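How to Score a T20 Match by Hand (and Why the App Won't Save You)

Every club I've played for has been told that paper scoring is finished. Then the phone dies in the 11th over and someone is scribbling on a pizza box. Citico lost two results that way, so I don't take the app people at their word.

1. Rule up the sheet before the toss
Batting at the top, bowling below, extras at the side. Printed books claim to leave enough room for extras. Most don't, so add a row.

2. Use one set of marks
A dot for no run, a number for runs off the bat, a plus sign for a wide, a circle for a no-ball. Su-bin Heo, who scored for Indmont over 41 matches, also underlines boundaries. I can't see what that gets you, but her books always balance.

3. Enter every ball twice
Once against the batter, once against the bowler. People will tell you a running total is enough. Ask them who faced the last ball and watch them guess.

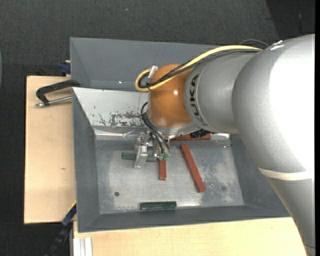
4. Check at the end of each over
Batters' runs plus extras must match the total. If they're off, fix it before the next ball. "We'll sort it out at the break" has never worked at any ground I know.

5. Don't trust the scoreboard
It's usually run by a kid who wants a snack. Zuweira Zakaria once had Kemitz 11 runs short on the board until the final over. Signal the correction and keep writing.

6. Sign the book
Get both captains to sign before anyone leaves. They'll say it can wait until next week.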